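Judge refuses to halt work at Brikerstead wharf

20 Nov 2019

A bid to stop work on the Brikerstead ferry wharf has failed after a judge ruled that opponents had waited too long to bring their case.

The Silham Residents' Association asked the court for an order suspending the resource permit held by Stilside Ltd, which is replacing the old timber wharf with a longer concrete one. The permit was granted in April, with 21 conditions covering noise, lighting and work below the low tide mark.

Lawyers for the association argued that the 427 written submissions on the plan had not been properly summarized for the hearing panel. They said many dealt with the loss of public moorings on the north side of the bay.

In a written decision, the judge said the summary was "brief but not misleading" and that the association had known of the permit for months before filing. She ordered it to pay $4000 toward Stilside's legal costs.

Association chair Jeanie McIver said members were disappointed and would meet next week to decide whether to appeal.

"We still think people who wrote in deserved to have their letters read," she said.

Stilside project manager Rasmus Strazds said pile driving would continue between 8 a.m. and 5 p.m. and that the ferry would keep using the temporary landing. The company expects to finish the wharf in 12 months.

Moorings on the north side will be removed in stages. Owners who have not yet applied for a new spot should contact harbor officer Melahat Aksoy.
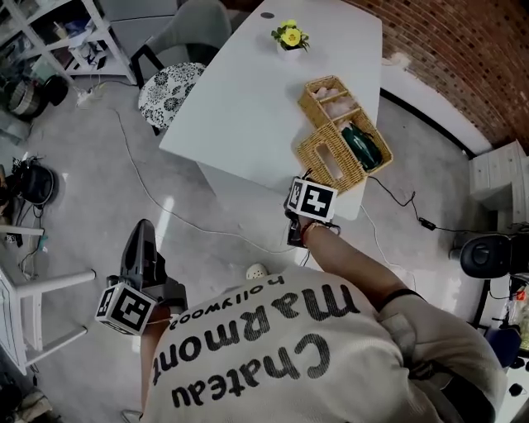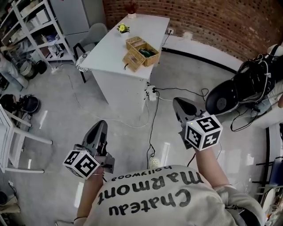

Wicker baskets on the white desk.
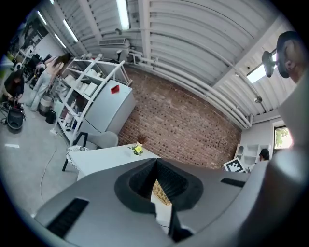
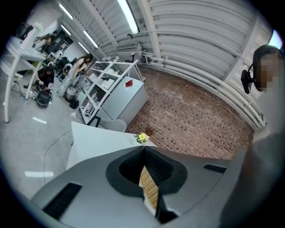
Also in local news

Rozīte Road boat ramp to close for resurfacing
Lamisi Mensah elected to harbor board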